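Azra Zupan has kept goal for Cernbridge for six seasons, and she still gets to the ground before anyone else (she likes to hear it quiet, she tells me, pouring us both far too much tea).

"I was awful in November," she says, laughing. "Just awful! But Noeline never once dropped me, and you don't forget a coach who does that."

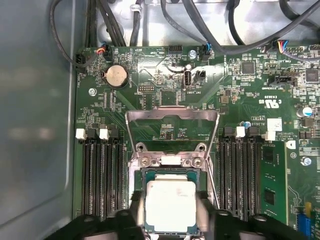

The cup tie against Osach drew 1,209 people, and she'd happily play it again tomorrow. "My mom lost her voice," she says. "She was so proud of that."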